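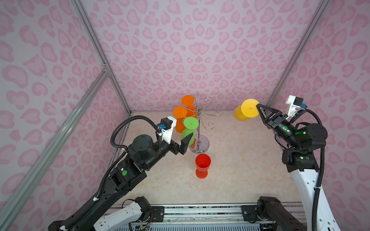
Stemware is drinkware in which the bowl is raised above a foot by a stem. The class includes wine glasses, goblets, coupes and flutes. Although glass is the usual material, stemware is also made in metal, ceramic and plastic.

Construction

A stemmed vessel has three parts. The bowl holds the liquid, the stem separates the bowl from the table and gives the hand a place to grip, and the foot provides stability. In drawn-stem glass the stem is pulled from the base of the bowl while the gather is still hot. In stuck-stem glass it is formed separately and joined. Moulded plastic goblets may be made in one piece or assembled from two, with the joint commonly placed at the top or bottom of the stem.

The diameter of the foot is normally close to the widest diameter of the bowl. A narrower foot saves shelf space but lowers the angle at which the vessel tips.

Storage

Stemware is stored upright, inverted on the rim, or hung by the foot. Rim storage keeps dust out of the bowl but places the load on the thinnest part of the glass, and can trap stale air. Hanging avoids both problems. Fixed racks use parallel rails beneath a shelf, while freestanding racks carry hooks or arms on a central post - a pattern suited to small kitchens and caravans.
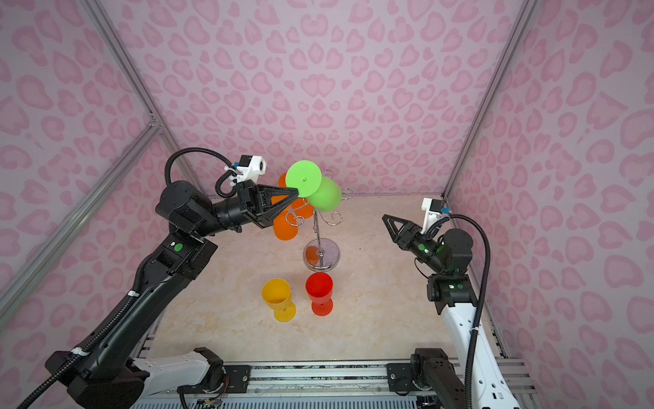
Guido Marras disputes the usual objection to rim storage, arguing that a sound rim on a flat, lined shelf is at little risk and that most chips occur in the sink. His survey of the Trurnance tearooms recorded 86 damaged glasses over one year, of which 27 had been chipped in storage. Gemma Parisi has replied that the survey did not separate crystal from ordinary soda-lime glass.

Freestanding racks should be loaded on alternate sides, as a post with all its weight to one side may tip. A wider or heavier base reduces the effect.

Plastic stemware

Coloured plastic goblets came into general use for picnics, poolside service and children's parties. Polystyrene is clear and cheap but brittle. Polycarbonate and copolyester are tougher and tolerate repeated washing. Fine surface scratches dull the colour over time - abrasive pads should be avoided.

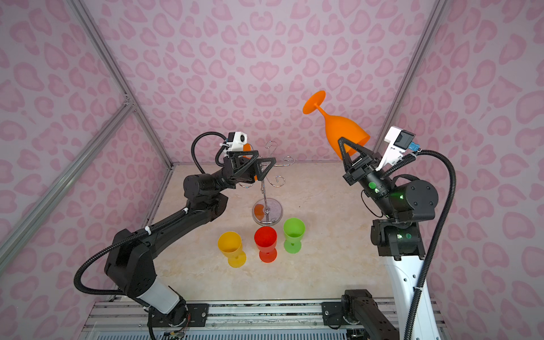
Plastic stemware and hanging rack.

Collections

The Worton collection, catalogued by Aldo Caputo, lists 2731 pieces, mostly pressed glass. A smaller group at Dralthorpe is limited to plastic.

See also: Barware; Decanter; Tumbler

Contact the editors | Copyright Ongart Household Reference | Back to top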